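Nallow: a list of places and how people misspell them

October – by the Nallow maintainers
2 min read

Nallow holds 71 village names and the wrong versions of them, copied from parish newsletters, bus timetables and handwritten letters. It began as a way to settle an argument over Zaltitz. The argument continues.

What's in it

One row per spelling. Columns are name, variant, source type and decade. Gondal has 25 variants, which seems greedy for a word of six letters. Furkis has 3, and two of those are the same mistake with a different capital.

Letters were typed up by hand from paper. Where a word fell in a crease we gave it a second look and then put a question mark in the variant column – please don't strip these out and report them as a bug. 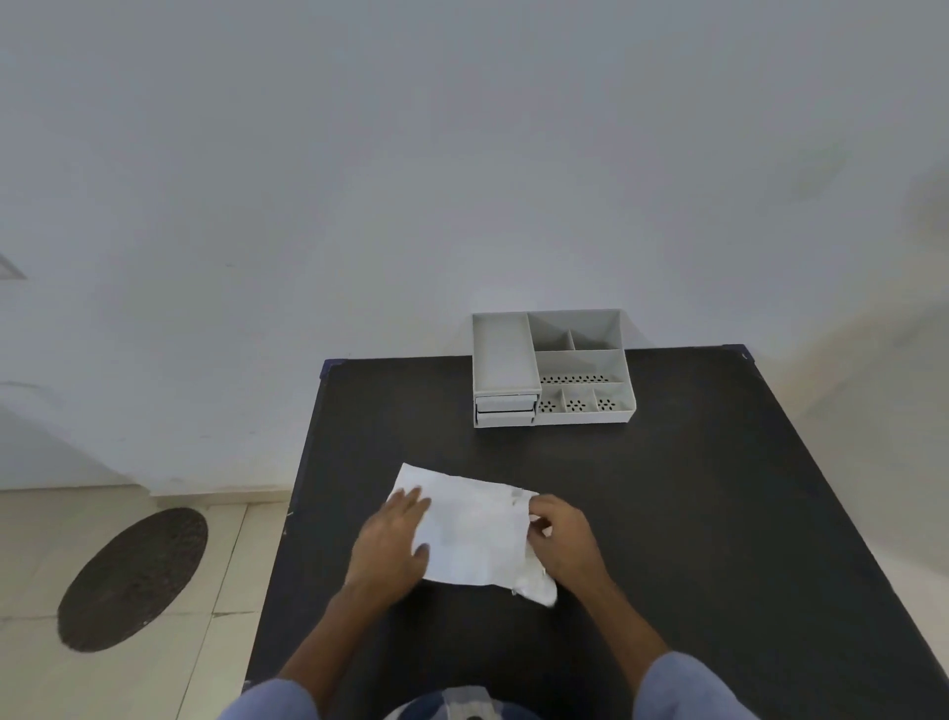

Known problems

Decades are guesses for 14 rows. Timetables are over-represented, as bus companies print a great deal and proofread less. Accents were lost in an early export and have been put back by people with opinions.

Using it

Load the CSV as UTF-8. Spreadsheets will try to turn one variant into a date; let them lose.

Corrections are welcome through the issues page. Check your spelling first.

Contact: Nallow issues page | © Nallow maintainers | Back to top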